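How a Puffer Jacket Keeps You Warm

A puffer jacket looks thick, but pick one up and it hardly weighs anything. Most of what you are holding is air. The jacket works by keeping that air still.

Your body makes heat all the time, even when you are asleep. On a cold day the heat moves from your skin into the air near you. If the wind carries that air off, you feel cold. If the air stays put, it warms up and you do too.

What is inside?

A puffer jacket has an outer layer, a lining, and filling between the two. The filling may be down, the soft fluff that grows under the feathers of ducks and geese. It may also be polyester, made into very thin fibers. Both kinds hold air in lots of tiny pockets.

Down is very light and squashes up small. It goes flat when it gets soaked, and then it can't hold much air. Polyester filling is usually a bit heavier, but it does better in the rain.

Why does it have lines across it?

The lines are rows of stitching. Sewing through a jacket like this is called quilting. Without it, the filling would slide down to the hem and your shoulders would have none. The stitches divide the jacket into long tubes, called channels, and each channel keeps its own share of filling.
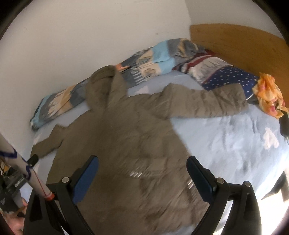 The channels are fat in the middle and thin at the stitching. A little heat gets out along the thin lines. Some jackets for very cold places are built with small walls of cloth inside, so the filling stays thick all the way across.

Hoods and shiny strips

A hood keeps warm air around your head and neck. It also stops wind from blowing down your collar.

Some jackets have reflective strips. These send light back toward where it came from. When a car's headlights shine on a strip, the driver sees it glow, even if the rest of the jacket is hard to see. This helps on winter afternoons, when it gets dark early.

Try it at home

You need a puffer jacket and a clean, flat place such as a bed.

Lay the jacket flat with the front facing up and stretch out the sleeves. Press one channel with your palm and count to 11. Let go and watch. The channel should slowly rise as air goes back in.

Now try the same thing with a folded T-shirt. It won't rise nearly as much.

When spring comes, hang your jacket up or fold it loosely. Filling that is squashed for months can lose some of its puff.

Words to know

Channel: a tube of filling between two lines of stitching.
Down: soft fluff from under a bird's feathers.
Insulation: anything that slows heat from getting away.

Cololness Kids' Pages, January 2020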